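Three months with the Induvon field rover kit

I said in January that I would write up the rover once I had used it properly, and a few of you have asked since, so I'll get on with it.

The kit is the Induvon, sold by Okholm. It comes as a flat box of chassis parts, four motors, a control board, a camera and a bag of fixings, and you put it together yourself. The small one is meant for classrooms. I bought the larger one, which is sold for outdoor use, because I wanted something that could drive a set line over open ground and record what it passed. I have been mapping bare land by hand for years with a wheel and a notebook and my knees have had enough of it.

Building it took me two evenings. The printed guide is clear up to the wiring, and then it sends you to a web page that has been changed since the guide was printed. The plugs for the left and right motors are the same shape and colour, and I had them the wrong way round the first time. Put a bit of tape on each one before you start. The supplied screwdriver is too short for the rear bolts, so have your own to hand.

Setting up the software was easier than I expected. You join the rover's own wireless network, open a page on your phone or laptop, and it walks you through the checks. The compass step has to be done outdoors, well away from a car. I did it next to mine and the rover spent the first morning turning gently to the left.

Most of my driving has been on open dirt with trees a good way off. You draw a line on the map, tell it how far apart you want the passes, and press start. It goes at a slow walking pace. The furthest I have sent it in one go is 300 metres, and it kept its link the whole way with the handset held at chest height. Behind a bank or a parked truck the link gets poor quickly. When it drops, the rover stops and waits, and I have come to like that about it. 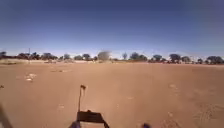 Riet Meijer had hers on the same kind of soil and says the rover is fine but the wheels are not, that the treads fill up after any rain at all and she ended up buying the wider set, which in her view ought to be in the box to begin with.

I can't argue much with that. I have mostly kept mine to dry days. The one time I took it out after a shower it managed a short pass and then sat there spinning, and I carried it back. The wider wheels cost extra and you also need longer axle bolts, which are sold separately. The shop page doesn't mention the bolts. I found out by email.

Battery life is better than the box claims if you leave the camera at its middle setting. I usually get 70 minutes out of a charge. At the highest setting it is a good deal less, and the files are so large that I spend the evening moving them about. The middle setting is plenty for seeing the state of the ground. The picture does go soft towards the sides, so if you want to look closely at something, drive so that it passes through the middle.

You will also see bits of the rover along the bottom of everything you record. There is a tilt screw on the camera mount, but tip it up too far and you get mostly sky. I have settled on a position that keeps plenty of ground in view and I leave it alone.

Things I would change: the charging port faces down and collects dust, the lid clips are stiff, and the phone page forgets your saved lines if you close it before it has finished saving. There is no message to say it has finished. I count to 8 and then close it, which has worked so far.

Help from Okholm has been decent. I wrote three times and had a proper answer each time, the slowest after 5 days. They sent a new aerial base without charge when mine arrived with a stripped thread.

Would I buy it again? Yes, for dry, open land and for someone who doesn't mind an evening with a screwdriver. If your ground is wet half the year, add the wheels and bolts to the price before you decide. I'm going to try it on stubble next, once the field by the road has been cut.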